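Material Culture of the Home
Unit 6 handout: The Kitchen Sorts Itself Out
T. Espinoza, November 2018

Read this before the lecture, please, and not during it. I can tell.

6.1 Where we left off

Last time we had got as far as the pantry. You will remember that the pantry failed as an idea in small houses long before builders stopped drawing it on plans, and that people went on calling a cupboard "the pantry" out of loyalty. Today we move on to the things that live outside the pantry: bowls, strainers, cups, plates, the large spoon that fits in no drawer. The question for this unit is how a household decides what goes where, and who gets blamed when it goes somewhere else.

Two terms you need. "Home place" is where an object is supposed to be. "Rest place" is where it spends its time. In a tidy household the two are close together. In mine the potato masher has a home place in the second drawer and a rest place in the sink, and it commutes.

6.2 Storage by shape and storage by job

Most kitchens are arranged by one of two rules, though the people who live in them will tell you there is no rule and they just put things away.

Storage by shape puts like with like. Round flat things go in one stack, deep round things in another, long thin things in a jar. It saves space and looks good with the door open. Its weakness is that a salad bowl, a mixing bowl and the bowl the dog used to have all end up nested together, and the one you want is on the bottom. It is always the bottom one because you put it away first, because you washed it first, because it was the one you used. Think about that for a minute and then stop.

Storage by job puts the strainer near the pasta pot and the cups near the kettle. It wastes space and saves steps. Its weakness is the object with two jobs. A colander drains noodles, but it also rinses berries, and in a lot of homes it holds onions on the counter from one month to the next. Does it belong with the pots, with the fruit, or with the onions? Households that store by job will argue about the colander for years. I grew up in one.

Killier, the housewares maker we met in Unit 3, sold its early kitchen sets by shape: everything nested, everything one color. Quintero sold by job, with a "draining set" and a "pouring set," and a leaflet telling you which shelf each one went on. We will compare the two leaflets in section. The Quintero leaflet is bossy and very well drawn. The Killier leaflet is mostly a picture of a woman who seems pleased.

6.3 The matching set

The color-matched set deserves more attention than the textbooks give it. Before it, you bought a thing when the old thing broke. After it, you could own a perfectly good strainer and still feel that something was wrong with your strainer.

Matching does some real work. It tells a visitor that these objects were bought together and therefore, perhaps, planned. It also makes a gap visible. If you own four green pieces and one lavender one, the lavender one has a story, and your guests will wait politely to hear it. Usually the story is that somebody dropped the green one.

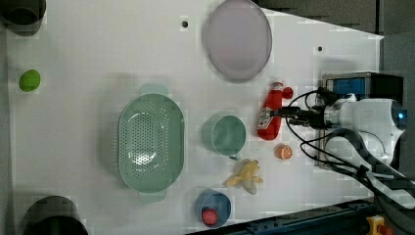
Handout no. 6, page 2

Notice what a set does to your sense of what counts as a large object. A colander and a cup in the same mint green read as relatives, and you start to measure the one against the other. Take the matching color away and you would not think to compare them. The people who wrote the Disholm catalog understood this and printed their sets from directly above, so that handles stuck out at the sides and everything became a circle or an oval. A cup from above is a hole with a rim. It is a very unhelpful way to show a cup if you want to know how much coffee it holds, and a very good way to sell one along with its cousins.

The plate is the exception. From above, a plate is at its best. Every other vessel has to be turned on its side to explain itself.

6.4 Toy food and the practice kitchen

The play kitchen came up in discussion in August, during the summer session, and half the room got very sentimental, so I have moved it into the lecture where I can control it.

Toy kitchens teach storage before they teach cooking. A child with a toy stove will heat nothing on it for very long, but will happily spend an afternoon putting wooden carrots into a pot, taking them out again, and shutting them in the oven overnight. Anyone who has lived with a three-year-old has opened a real cupboard and found a toy egg. That egg is evidence. It shows a small person applying a rule, and the rule is often better than ours.

Toy food is also the one kind of food for which home place and rest place have no health consequences. You may leave it on the floor. This gives children a freedom to experiment that adults lost when they began paying for groceries.

Zidotness, which made play food and very little else, printed a storage chart on the inside of the lid of every box. Fruit went on the left, bread on the right. By all accounts no family kept to it, but the company went on printing it, and I admire that. The surviving boxes are worn at the corners and spotless inside the lid, where the chart is.

6.5 The inventory exercise

This is the part that carries marks, so you may wake up now.

In the first year I taught this course I asked students to list every object in one kitchen. One of them went home to her grandmother's house and came back with 897 items, including each toothpick. She had taken me at my word and I had to read it. The assignment has been rewritten. Your limit is 200 objects. A box of toothpicks is one object.

For each object give:

the home place, according to whoever runs the kitchen
the rest place, according to you, on a day when no one has tidied for your visit
whether it is stored by shape, by job, or by surrender

"Surrender" is a proper category and you should use it. It covers the top of the refrigerator, the drawer with the batteries in it, and any bag that contains other bags.

Do not tidy first. Do not let your mother tidy first. If she has tidied, wait a day and go back.

Then write 2 pages on a single disputed object, meaning one that two members of the household would put in different places. Interview both of them, separately. Last year somebody interviewed her parents together about the bread knife and we got a very short paper and, I understand, a very long Sunday.

6.6 Some mistakes to avoid

Students like to say that an arrangement is "random." It almost never is. If you find a corkscrew in with the birthday candles, ask. There was a party.

Students also like to say that older kitchens were "simpler." Older kitchens had fewer cupboards and more hooks. A hook is a very strict form of storage: one object, one nail, and an accusing blank patch on the wall when the object is missing. I would not call that simple. I would call it being watched by a nail.

Please do not use the word "clutter" unless you are quoting somebody. It is an opinion about another person's things.

And when you measure a cupboard, measure the inside. I have a folder of papers about the outsides of cupboards.

6.7 Reading for next week

The Disholm catalog pages, in the course packet, color section only. Look at how much table is left showing between the objects and ask who is paying for all that empty paper.

Espinoza, Teófilo, "The Drawer Below the Drawer." This one is mine. You are free to disagree with it, and the last section is wrong anyway; I will explain how on the day.

The two leaflets, Killier and Quintero. Bring both. Sharing with the person next to you does not work, as we found out last time, when the two people sharing wanted to look at different leaflets and there was an atmosphere.

Office hours are as posted. If the door is shut, knock. The spare packets are in the tray marked "Returned Essays," and the returned essays are in the tray marked "Packets." Yes, I know. You may use it for the exercise if you like, provided you ask me where they are supposed to be.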